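Fovby revises rear axle and software on Skostside hatchback

2 Dec 2024

Fovby has confirmed a running change to the Skostside, its five-door compact hatchback, covering the rear suspension, the automatic transmission software and the heater controls. Cars with the new parts began leaving the plant in November. The price and trim levels stay the same.

The main mechanical change is at the back. The twist beam axle keeps its mounting points but gets softer bushings and dampers with revised low-speed valving. Spring rates are unchanged. Fovby says the aim was to cut the sharp response over expansion joints that owners of cars on the larger wheels had complained about. Ground clearance and trunk volume are not affected, and the maximum load with the rear seats folded remains 305 kg.

Project engineer Rianne Claeys said the old bushing had been chosen for a heavier version of the car that was later dropped. "It was the right part for that axle load and a little too stiff for this one," she said. The new bushing is supplied by Cunix and has a different part number. It can be fitted to earlier cars, but only as a pair and with the matching dampers.

The transmission update changes shift timing under light throttle. The previous calibration held second gear too long on a cold start, and many drivers saw the engine pass 4000 rpm on a gentle hill. The new map shifts up earlier and locks the torque converter from 60 km/h. Peak power and torque are as before.

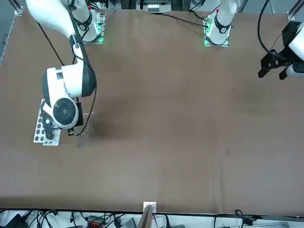

Existing owners can have the software installed at a regular service visit. The job needs the dealer diagnostic tool, as the transmission module does not accept updates over the air. Cars still within the powertrain warranty will be updated at no charge. Suspension parts are not included in that offer, and Fovby has not published a retrofit price.

Inside, the temperature and fan functions move from the touch screen to two rotary knobs below it. The screen itself and the wiring harness carry over.

Tahsin Mollah, service manager at the Palaniappan dealer group, said the first revised cars had reached its showrooms and that buyers should check the build plate on the driver's door pillar. A letter R after the axle code marks the new suspension. Stock without the letter is still on sale at the same list price.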